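Narnitz House Residence: Rooms and Linen Gallery

Home | The House | Rooms and Linen | Staying With Us | Contact

Page updated August 7, 2021

Narnitz House provides furnished rooms for visiting staff and guests of the Wirkari Foundation. The gallery on this page is intended for those who have been allocated a room and wish to know how the bedrooms are furnished and how the beds are made up. It also serves as a reference for the housekeeping team, who are asked to follow the arrangements given under each heading.

The bedrooms were refurnished in stages, and the work was completed in March. Furnishings are similar throughout the house, although rooms on the upper floor are smaller and a few retain older pieces. Guests should not expect every room to match the one shown. Colours of bed linen vary according to what has been returned from the laundry, and requests for a particular colour cannot be accepted.

Bedrooms

Each bedroom contains a bed, a nightstand, a wardrobe and a writing table with chair. Rooms 10 and 11 have in addition a small armchair by the window. Furniture should be left in the position in which it is found. Where a guest requires a different arrangement, for example to allow access with a walking frame, the house office will have the furniture moved before arrival if it receives two working days' notice.

Curtains in all rooms are lined. They are drawn back by the housekeeping team in the morning on changeover days and should otherwise be left as the guest prefers. Windows on the ground floor are fitted with restrictors, which must not be removed.

Bed linen

Beds are supplied with a fitted sheet, a duvet with cover, and a pillow in a cotton case. A second pillow is kept on the upper shelf of the wardrobe. Guests staying longer than a week receive a full change of linen every seven days. Used linen should be placed in the bag provided and left inside the door by ten o'clock in the morning.

The duvets currently in use are the Cabrera medium weight. A lighter summer duvet may be requested from the office between June and September. Guests who bring their own bedding are asked to tell the office in advance so that the house linen can be removed and stored, and to leave the room's own mattress protector in place.

Spare blankets are kept in the linen cupboard on the first-floor landing. They are signed out in the book on the cupboard door and returned folded. Blankets are not to be taken into the garden.

Towels and cloths

Two bath towels and one hand towel are provided for each guest. White terry is used throughout the house. Towels are washed at a high temperature and should not be used for cleaning shoes, removing hair dye or wiping floors. Floor cloths are available from the cupboard beside the kitchen door on each landing.

Coloured cloths are kept apart from the white linen at all times. Reds and oranges in particular are washed separately, and any such item found among the whites is taken out before the bag goes down to the laundry room. Cloths belonging to guests will be returned to the room if they are marked with the room number. Unmarked items are held in the office until the end of the month.
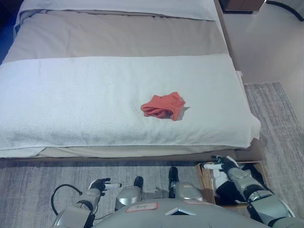

Bed with beige-grey duvet and pale pillow. White terry is spread across the lower half, with a red-orange cloth resting on top.

The bed bases in this style are fabric-covered, and suitcases should not be rested against them. Marks on the covering are treated by the housekeeping team with a dry foam cleaner. Guests are asked not to attempt to remove stains with water or household products, and to report any spill to the office on the same day. No charge is made for ordinary wear.

Nightstands are of dark wood and mark easily. Coasters are supplied in the top drawer. Cables for lamps and chargers should be kept clear of the floor on the side of the bed from which the guest gets up.

Laundry room

The laundry room is in the basement and is open to guests from eight in the morning until nine in the evening. It contains two Ronider washing machines, a dryer and a pair of ironing boards. Powder is supplied in the tub on the shelf and liquid detergent should not be used in these machines. Loads left unattended for more than an hour after the end of the cycle may be moved to a basket by the next user.

Drying racks may be taken upstairs if they are returned the same day. Wet items must not be hung over radiators, wardrobe doors or the ends of beds.

Enquiries

Questions about rooms or linen should be addressed to the house office on extension 2405. The office is closed for lunch between noon and one o'clock. Guests arriving outside office hours will find their key and a copy of the house rules in the box by the main entrance.

Replacement keys are charged at the rate shown in the house rules. Reports of damage or missing items should be made in writing, using the form kept at the office window, and should state the room number and the date on which the matter was noticed.

Return to The House | Next: Kitchens and Dining Room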